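Print this page | E-mail this page

Oltia Sorting Cell – Set-up Guide
Section 7: Planning the budget before you order

Last updated: Aug 20, 2025

Please read this section before you send the order form to Hermans. Changes after the order are possible, but they cost time.

1. Write down every part the cell must pick. Put flat plates, long brackets and soft pieces such as foam on separate lines, as they may need different grippers.

2. Measure the bench and the trays. The standard base needs 72 cm of free depth.

3. Decide if you need one arm or two. The second arm is 3,787 euros, without gripper and cable set.

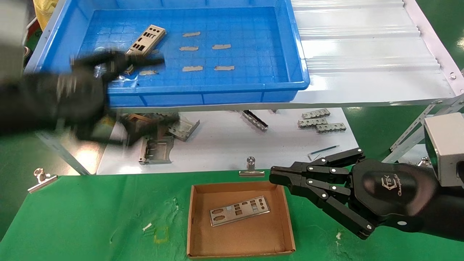

4. Add the small things to the same sheet: trays, boxes, clips, tape for marking positions. In our first budget we forgot them – they came to 29 euros per bench.

5. Ask for the delivery time in writing. Orders placed before the end of February are built first.

Note: Training at Dindemden is not included in the price of the arm. Please plan it as a separate line.

CAUTION: Do not order the grippers before step 1 is complete. Opened grippers cannot be returned.

Questions about this section go to Taha Ghoneim, planning desk.

© Standumov | Contact | Back to top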